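Gathering Demonstrations in a Simulated Kitchen: An Interview with Pei-shan Wan

The demonstration library maintained by the Ledari program began in March with a single household task and one simulated arm. It now holds 1826 accepted demonstrations, all of them produced by people who guide the arm by hand controller through kitchens that exist only in software. Pei-shan Wan leads the collection team. Her colleague Subbarao Subramaniam, who is responsible for review, joined the second half of the conversation.

Ms. Wan was asked first why the program chose simulation for this stage of the work. She pointed to the resets. "In a physical kitchen, an operator finishes an attempt and then spends several minutes putting everything back," she said. "In Usent, our simulator, the next attempt loads while the operator is still flexing her fingers. We also change the layout between attempts, and nobody has to carry an oven."

The toaster oven tasks have taken up most of the spring. Ms. Wan described them as a family of related jobs: opening the door, closing it, turning a knob, and moving food between the oven and a plate. Operators receive a written instruction of one sentence and are free to carry it out as they see fit. The team decided early on that it would not prescribe a path for the arm.

"We had a long discussion about that," she said. "Lợi Hoàng wanted a standard approach to the door, and his argument was a fair one. The early models learned faster from uniform data. They also failed as soon as the plate was moved."

Views from the toaster oven task family, Ledari collection.

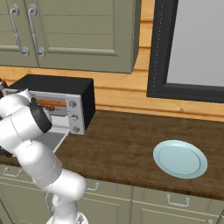
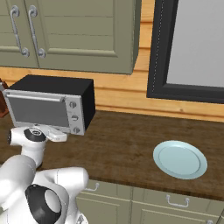
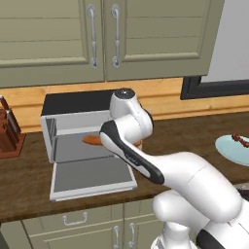
Operators work in sessions of 2 hours, with a break at the midpoint. Ms. Wan said the length was settled after the team compared early and late attempts within the same session and found that the late ones contained more hesitation. New operators practice until their supervisor is satisfied, and their practice attempts are stored separately from the main library.

Mr. Subramaniam was asked what happens to a demonstration once it has been recorded. He explained that an automatic check confirms the final state of the objects, after which a reviewer watches the attempt from start to finish. "The automatic check will tell you that the door is open," he said. "It has no opinion on whether the arm struck the counter on the way there. A person has to look."

Of the attempts reviewed to date, 316 were set aside. Mr. Subramaniam objected to the suggestion that these had been wasted. Many show an operator losing hold of an object and recovering it, and the team now labels such passages so that they can be studied separately. Loukia Economou wrote the labeling guide, which is in its fourth revision. The most disputed entry concerns pauses. Reviewers could not agree on when a pause becomes an error, and the present guide asks them to mark the start and the end and to leave the matter there.

On the question of camera placement, Ms. Wan said that the program records several views of the same kitchen because the models proved too dependent on a single one. She acknowledged that the arm often blocks the camera's view of the food at the moment when it matters most. "Operators complain about it, and so do the people training the models," she said. "We have added views. We have not solved it."

Both were cautious about the move to physical hardware, which is planned under a separate project named Drutov. Mr. Subramaniam noted that simulated hinges are more regular than real ones and that food in the simulator keeps its shape however firmly it is gripped. Ms. Wan expects the first physical collection to be small, with some 810 attempts on a single oven, and she would like the present operators to take part in it.

Asked what she would change if the work were to begin again, Ms. Wan said that she would write the instructions later. "We wrote ours before anyone had tried the tasks. Zoi Fragkou, one of our first operators, sent back two pages of corrections after her first morning, and we adopted nearly all of them."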